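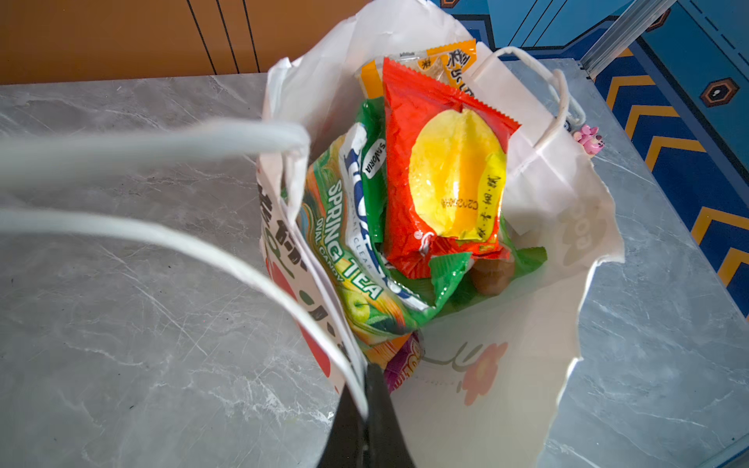

*2 min read*

Gudrun Reuter had been on her feet since breakfast when I finally got her to sit down, and even then she kept one eye on the demo table. It was Sunday, the open day at Liltiso was in full swing, and a line of children had formed along the rope.

"They all want it to do the candy," she said, laughing. "We have a perfectly nice program with cardboard boxes, and I don't think anyone has asked for it once!"

The candy lives in a white paper gift bag, packed with bright wrappers - a red snack packet standing up in the middle, a green bag of Spring Tea oval candy next to it - and the job is to reach in past the handles and take hold of one thing. Reuter, who has run the workshop for longer than she cares to say, is fond of it.

"A box keeps its shape," she told me. "Paper gives way, the wrappers are shiny, and everything leans on everything else. My grandson can do it with his eyes on the television, and we've spent most of the winter on it."

The software, called Walloneo, is largely the work of her colleague Nele Weidemann, who joined us with two cups of coffee (one of them, very kindly, for me). She had tried 171 grasps in the week before the doors opened and written every one of them down in a notebook.

"The handles are what I dream about," Weidemann said. "You come down a little crooked and you've picked up the whole bag. People clap when that happens, so maybe I should leave it in."

I asked whether she minded working with an audience. She thought about it for a while. "The first 30 minutes, yes. Then a little girl asked me if it likes candy, and after that I was fine."

They plan to have another open day in February, with a second table if Reuter can find the room.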